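# Le tri avant le sac : entretien avec Lenuța Nistor

*Propos recueillis le 23 août 2020*

Lenuța Nistor travaille depuis 14 ans sur l'organisation des logements de petite surface, d'abord chez Preda, puis à son compte à Dravumville. Son cahier technique, *Zulanow*, traite d'un sujet étroit : la corbeille de pièce, celle qui ne se trouve ni dans la cuisine ni dans la salle d'eau.

Sa première remarque porte sur l'emplacement. « On range la corbeille contre un mur, derrière un meuble, et on l'oublie. Pendant le rangement d'un séjour, elle doit venir au milieu, à portée de bras de la table ou du lit. On la remet à sa place ensuite. » Elle préconise un modèle rond, sans couvercle, d'une contenance de 14 litres. Au-delà de 20 litres, dit-elle, le sac reste trop longtemps en place.

La doublure l'occupe davantage que le récipient. Elle demande un sac noir assez large pour être rabattu sur tout le pourtour. « Le rabat doit descendre à l'extérieur. S'il s'arrête au bord, le premier déchet un peu lourd entraîne le plastique vers le fond, et il faut tout reprendre. » Elle ne serre pas le sac avec un élastique. Elle chasse l'air à la main, le long de la paroi, avant de commencer.

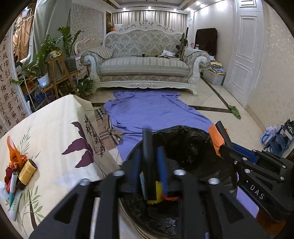

Le séjour, selon elle, produit surtout des déchets légers : emballages de friandises, mouchoirs, filets de fruits, languettes de carton. « Le volume trompe. Un emballage froissé reprend sa forme et occupe dix fois la place de sa matière. Je le plie en deux dans la longueur, puis encore une fois, et je le pose. Je ne le lance pas. » La règle vaut aussi pour les papiers à bord dentelé, dont les petits morceaux se détachent à l'ouverture et finissent sous les meubles.

Les filets en mousse, ces manchons alvéolés qui protègent les poires et les pêches, font l'objet de deux pages du cahier. Lenuța Nistor les emboîte l'un dans l'autre quand ils sont entiers. « Déchirés, on les met tels quels au fond. Ils amortissent, et le reste se tasse dessus. » Elle n'en conserve pas pour un autre usage : « J'ai essayé en juin. Au bout d'un mois, j'avais un tiroir plein. »

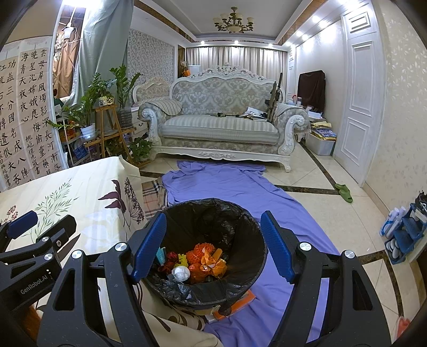 *Filets de mousse orange, mouchoir froissé et petits emballages au fond du sac.*

Sur les sols, sa position est plus nette encore. Un marbre poli se balaie facilement mais laisse voir la moindre miette. Elle étend donc un drap sur le sol avant de vider un meuble, et choisit une teinte unie, du lavande par exemple, sur laquelle les débris se repèrent. Les quatre coins sont ramenés vers le centre à la fin, et le contenu secoué dehors. « Un drap à motifs annule l'intérêt de la méthode. Les nappes et les couvre-lits fleuris, c'est très bien sur la table et sur le lit. Par terre, on perd les petites pièces entre deux feuilles imprimées. »

Les boîtes en carton suivent un autre circuit. Elle les aplatit et les laisse à plat, hors du sac, jusqu'à la descente au local de tri. À la résidence Londness, où elle a suivi 40 logements, les sacs de séjour contenaient encore trop de carton. « Le carton perce le plastique aux angles. C'est un problème de sac avant d'être un problème de tri. »

Reste la question de la fréquence. Lenuța Nistor ferme le sac aux deux tiers, jamais à 100 %, et noue les bords rabattus deux à deux. Le sac neuf est mis en place aussitôt. Elle en garde plusieurs pliés sous celui qui sert, au fond de la corbeille, sauf lorsque des enfants en bas âge vivent dans le logement ; dans ce cas, le rouleau va dans un placard en hauteur.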